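The woman who reads the small print

Mimoza Jurić keeps her kettle in a cupboard. She had it on the worktop until she read the instructions, which advised against standing it beneath a wall unit, and as her kitchen has wall units on every side the kettle now lives next to the flour and is carried out to the windowsill when there are guests.

"I'm not a nervous person," she says, pouring. "I just read what I'm given."

Jurić has been rewriting instruction leaflets for 19 years, first for Brestmont, who made garden furniture, and lately on her own account from a back bedroom in Brasthorpe. If you have ever put up a Wirby shelf without swearing, she would like the credit. If you swore, she would like to know at which step.

She fell into the work. Brestmont had hired her to answer the telephone, and the telephone rang mostly about one sun lounger. "Step six said to turn the frame over. It didn't say which way it had been in step five. I had 50 calls in my first month from people holding a lounger upside down, or what they took to be upside down. In the end I typed out a new step six and read it to them."

Her manager, Velimir Hoxha, asked her to stop reading things that hadn't been approved. Then the calls dried up, and he asked her to do the parasol.

The worst leaflet she ever met belonged to a folding bed. It ran to 547 words and the first 200 were warnings. "Do not use the bed in a river. I thought about that one for days. Somebody must have written in."

She tests everything on her neighbour, Lambros Konstantinidis, a retired dentist with good hands and a short temper. He is given the parts, the leaflet and a biscuit, and Jurić sits behind him where he can't see her face. He may speak but she may not answer.

"He shouts at the paper," she says. "It's very useful. Wherever he shouts, I put a little pencil cross."

Konstantinidis, when I knock next door, sees it differently. "I have built the same bedside table four times. I don't own a bedside table."

Does she have rules? She has several, and gives them up grudgingly, as if I might set up in competition. One job to a step. Never write "simply". Name a part once and stick to the name, so that a bracket on page one hasn't become a support by page three. Say what the thing should look like when it's gone wrong as well, as most people will be looking at that version.

She is cooler on drawings, the sort with no words and a cheerful bald man. "He's smiling in every picture. He's smiling when he's dropped the wardrobe. What use is he to me?"

Lately the pay has thinned. A leaflet that fetched her 300 pounds is now often sent over half done, for her to "glance at". She glances for two days. I ask whether she minds, and she looks out at the kettle, which has started to rattle on its sill.

"I mind the commas," she says.

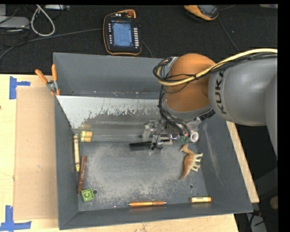

What she keeps

The leaflets she admires go in a shoebox. There's one for a Obradović pressure cooker that she reads aloud to me, all the way through, with feeling. It tells you to wait until the hissing stops, and then to wait a bit longer. "A bit longer," she repeats. "Whoever wrote that had a burnt hand."

I ask what is next. A cat flap, she says, with a lock that works in four directions, and Konstantinidis has already asked whether he has to provide the cat.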